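Amparo Lorente
2020-11-22

Right, a few of you have been asking how the picking job is going, and I've been putting off answering because the answer involves me being a bit of a goose. Kettle's on, so I'll tell it properly. Long thread, sorry in advance.

For anyone new: I look after the handling robot at Troltdale. It picks up an aluminium plate, then a long black plastic frame, and passes both along to the next station. Sounds like nothing. I have been at it since March and I could talk to you about it until your ears fell off.

On the run before last it stopped dead with a plate in the air. Protective stop, red light, everyone looks up from their lunch. Fine, it's meant to do that. You clear the area, find out why, reset, carry on. I've done it plenty of times and so has everybody else on the bench.

What it's not meant to do is let go of the plate when it stops. And it did! Straight down onto the steel table with a bang you could have heard in the car park, then a slow slide toward the edge while we all stood there with our sandwiches.

Nobody hurt, I'll say that now before my mum rings. Atif Tarar was the closest and he was well behind the tape, where he was supposed to be. He did say a word I won't type.

So, the cause. We use suction cups for the plate, on an Okabe vacuum unit. I went straight to blaming the cups, because the plate is all ribs and raised channels and there's precious little flat metal to grab. I spent two whole evenings moving cups a few millimetres this way and that. Very calming, entirely useless.

Then I finally sat down with the log, which I should have done first (yes, Atif, I know, you told me). The vacuum was rock steady right up to the stop. Then the valve shut off 400 milliseconds later, every single time. The cups had been holding beautifully. We'd been telling them to let go.

When we swapped the old controller for the Skasov one, the valve got wired to an output that drops out on a protective stop. On the old controller that output stayed live. I copied the wiring list across line by line, ticked it off, felt very pleased with myself, and never asked what each output did when things went wrong.

And the bit that kept me awake: it had been doing this all along. There were 872 picks in the log before that day, with seven protective stops among them, and on every one of those seven the arm happened to be empty. So nothing fell and I had no idea.

We'd tested the stop, of course. We'd tested it over and over. The arm halts, lovely, tick. We never tested it while it was carrying something. I've been doing this kind of work a good long while and I'm a little embarrassed to write that down, but here we are.

Fix, for those who like the details: the valve is now the sort that holds its last position if it loses its signal, there's a check valve and a small reservoir so the vacuum hangs on for a while if the pump goes, and a pressure switch that won't let the arm start a move on a weak grip. Letting go of a part after a stop is now a separate button that a person has to hold down.

That last one took some arguing. Somebody quite reasonably asked what happens if the part needs to come off in a hurry, say if it's pressing on someone's hand. So the hold button sits where you can reach it from either side, and we've practised with it. I'd still like to hear how other people handle that one, I don't think our answer is the only good one.

The other change is on paper. Our stop test sheet now has a line for empty, a line for plate and a line for frame, low over the table and at full height, and I have to sign each of them. Susomau, the outfit who do our yearly safety check, asked for a copy, so it can't have been too silly.

Anyway, we're back to slow speed and I'm watching every pick like a new parent — I'll get over it eventually. If you run anything with suction on it, please go and press your stop button with a part in the air and something soft underneath. I'd love to know what you find.
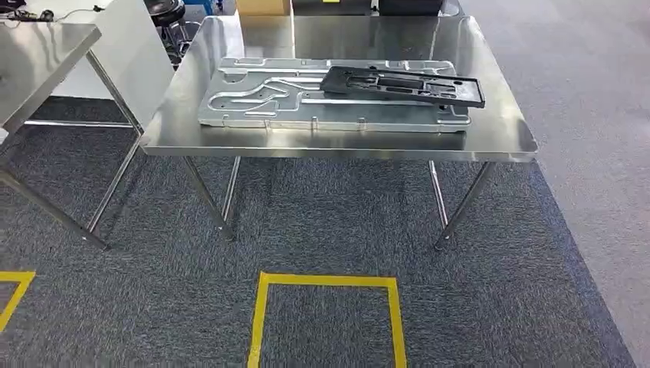
Atif Tarar: We tried it on our other cell after reading this, with an old blanket under the arm. It held the part for the stop but dropped it when we cut the main power, so that's my evening gone. Can you send me the part number for your check valve?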